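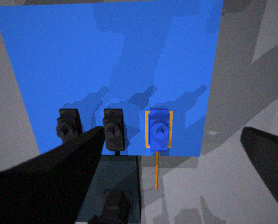
Blue panel with three blocks, standing in a row on its lower part. Computer rendering.

Skesbridge market moves to the Elow side while the old bridge is repaired

2nd September

The evening market in Skesbridge has left its usual place at the foot of the old stone bridge and will stay on the other side of the Elow until the repair of the bridge is finished. The town office in Stutumholm, which is responsible for both banks of the river, confirmed the move yesterday.

The bridge carries the year 1692 over its middle arch and has been closed to cars for a long time. Now it is closed to people on foot also. In July, after a week of heavy rain, some stones on the north side became loose and one of them fell on the river path. No person was hurt. An engineer who inspected the arch afterwards advised the town to close the bridge before the autumn, when the water in the Elow normally rises.

According to the plan, the work will take 60 working days. First the paving will be lifted and the old filling under it taken out. Then the joints of the arch will be cleaned and filled with lime mortar, the same kind that was used in the past. The lime mortar cannot be used in frost, so the town office wants the most important part to be completed before the cold weather comes. If the frost is early, the paving will be put back only in spring.

For the market, the decision means a change that many stallholders did not want. The lower square in Skesbridge is sheltered from the wind and has electricity and water. The new place is the gravel field behind the former rope works on the Elow side. It is larger, but it is open to the west, and there is only one water tap. The town has promised to bring a second tap and some lamps before the end of the month.

Of the stalls that had a contract for the lower square, 31 have agreed to move. The others will wait until the bridge is open again, or have found places in the covered hall in Stutumholm. The fee for the gravel field is half of the normal fee, and those who wait do not lose their contract.

One of the best known kitchens of the market, the Mughal, was the first to cook on the new side. Its owners have sold lentils, flat bread and rice dishes from a trailer in Skesbridge for many years, and their line is often the longest one. On the first evening they were sold out before dark. They say that the customers found them without any problem, but that the older ones complained about the walk.

The walk is indeed longer than before. From the center of Skesbridge one must now go down to the road bridge, cross it on the narrow sidewalk, and come back along the river. To help with this, bus 13 will make an extra stop at the rope works on market evenings. The stop is temporary and has no shelter. The normal ticket is valid, and the last bus back leaves after the market has closed, so it is not necessary to hurry.

Residents on the Elow side have received a letter about noise and parking. Cars may not stand on the river path, which must be free for the fire service. Music is allowed until nine in the evening, one hour shorter than in the lower square. Several residents had asked for this at a meeting in the school, where other people asked if the market could stay on their side for good. The town office answered that this is not planned, but that it will look at the question when the repair is over.

The shops around the lower square are less happy. The bakery and the shoe repair shop, which stayed open late on market evenings, will now close at the normal time. The café at the corner will keep its tables outside as long as the weather is good. The shop owners have asked the town to put signs on the main road, so that visitors understand that the square itself is open and only the bridge is closed.

Fishing from the bank near the arch is forbidden during the work, and small boats should use the middle channel, marked with yellow buoys. Rowing club members can still reach their boathouse from the south.

The market opens at four in the afternoon, as before. A map of the new place and the times of the bus are available at the town office in Stutumholm and in the Skesbridge library.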